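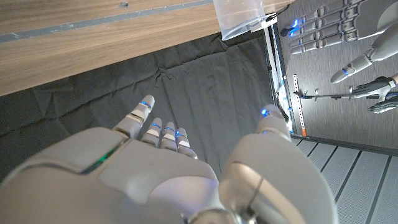

Figure 1. Robot hand at the edge of the work table, wrist camera view.

Palent project, progress report to the Grerville fund
Prepared by Hedvika Skála, 13/12/2020

Work since the June report has gone into the second work package, handling of thin, soft items with five-fingered hands. The first package (teleoperation setup and recording) is closed, and its software has been handed over to the Cotanach group, who are using it without changes.

Data. We now hold 1337 teleoperated episodes that passed review. Episodes are rejected when the hand camera and the joint log drift apart, or when the operator stops partway. Most rejections came from one operator station with a bad network switch. The switch was replaced and the drift has not come back.

Method. The policy takes the wrist camera views and the joint positions and predicts short runs of hand and arm motion. In June we reported that it did well on rigid objects and poorly on plastic bags and cloth. The main change is that contact is now predicted as a separate output, so the fingers slow down before they touch the surface. We also dropped the overhead camera from the inputs — it added training time and made no difference we could measure.

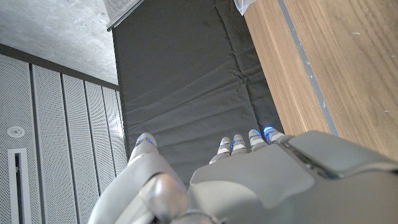
Results on the bag task are better but uneven. Over 35 test trials per condition, the new policy finished 5 more than the June policy did. Nearly all of the gain is in the approach. Once the fingers have closed, the two policies fail in much the same way, usually by pinching a single layer and losing it during the lift. Wrinkled cloth remains the hardest background, and a transparent bag against it is still missed fairly often.

Equipment. Finger calibration takes longer than planned and has to be repeated after every thumb adjustment. Muli has agreed to supply a revised calibration routine. If it arrives late we will keep using our own script, which works but needs a person at the bench.

Budget. Spending is within plan. We ask to move the unspent travel money to operator hours, enough for 4 more weeks of recording. A revised table is attached as Annex B.

Next steps. Recording on folded cloth continues, and the grasp stage will be retrained with the failed lifts included. The draft paper will go to Grerville for comment before it is submitted.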